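The Square Table

The night before the Irnura Players opened, my uncle Manouchehr Bakhtiari rang me at ten past nine and said he'd lost the feast.

"Lost it how?"

"It's in a box. The box is in Lloyd. I am in Bivia."

If you don't know our end of the province, Lloyd is a lovely drive from Bivia in summer and a terrible one in the dark with snow coming sideways. I put my boots on anyway, because I was fourteen and had been props assistant for all of 2 weeks and I would have crawled to Lloyd on my elbows. Mum said no to Lloyd. She said yes to the hall, so long as I was home by eleven, and she drove me over with the heater roaring and a bag of mandarins on my lap.

The play was called Drendiment. Uncle Manouchehr had written it himself, in September, in a single glorious fortnight when his back was out and he couldn't work. It was about a queen who has lost her kingdom and invites her enemies to supper with nothing left in the pantry. In the second act she lays a banquet, dish by dish, and names each one - the roast swan, the quinces, the jewelled rice - and the enemies are so taken with her that they eat. I thought it was the best thing anyone had ever written. I still think it's pretty good!

The feast in the box was my work. Papier-mâché swan, wax quinces, a rice mountain with every barberry painted on by hand. I'd used up 5 pots of red.

Uncle was sitting on the edge of the stage in his parka when I came in.

"We open tomorrow," he said. "The thirteenth. It's printed on 300 tickets. Look." He held one out to me as if I might not believe him, and there it was in green ink: Drendiment, Bivia Hall, 13 December 2015, 7:30.

"We could make another swan."

"By tomorrow?"

"A small swan."

He laughed so hard he had to lie down, back or no back. Then he stayed down, looking up at the lights, and I peeled a mandarin and gave him half. He ate it one segment at a time.

"Say the supper speech," he said.

I knew the supper speech. I knew everybody's speeches; I'd been holding the book for them and mouthing along. So I stood up centre stage in my wet boots and I served the swan. I had no swan, so I served it with my hands. I carried it in heavy, the way Mum carries the turkey, and put it down in front of him and waited for the steam to clear. I did the quinces. I did the rice, and when I got to the rice I tipped a little onto his plate, and he sat up. He'd lifted his fork. There was no fork, of course, but he'd lifted it, and he was blowing on it!

"Oh," he said. "Oh, you beauty. We don't want the box."

So we went through the cupboards in the kitchen at the back and the bin of bits in the kids' playroom, and we took the plainest things we could find. Uncle was very strict about it. Anything handsome went back. A glass dish with a pattern was far too good. He wanted things the audience would look at and feel sorry for, so that the queen would have to do all the work, and he went along the shelves humming and rejecting perfectly nice gravy boats.
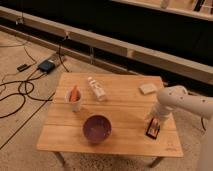 A supper for a queen has to start with the table, and ours was square, with honey-coloured boards and metal legs, small enough that her enemies would have to sit with their knees touching. Uncle was delighted with that. We set out our treasures and he christened them on the spot. The orange carrot thing leaning in its white cup was to be the swan, with its neck up. The white bottle lying on its side was wine, already spilled by a drunken duke. The purple bowl went near the front with nothing in it at all, and that was the jewelled rice, the best dish of the lot, and he wouldn't hear of putting so much as a button in it.

"And that?" I said, meaning the pale block at the back corner.

"Cheese," said Uncle, with enormous dignity.

Mum came to fetch me at eleven and found us both rehearsing the duke. She stayed until half past twelve. She turned out to be a marvellous duke, much ruder than the real one, and she ate so much swan that Uncle had to ask her to leave some for the others.

The real box turned up the next afternoon. Somebody's cousin had brought it over from Lloyd once the plough had been through, and he carried it right up to the stage door, stamping the snow off and very proud of himself. My swan was inside, not a feather bent. I looked at it for a good while. I'd given it glass eyes.

"Your choice," said Uncle. "You're props."

I thanked the cousin and gave him the last of the mandarins. Then I put the swan on the chair by the prompt corner, where it could see, and went to fill the bowl with nothing.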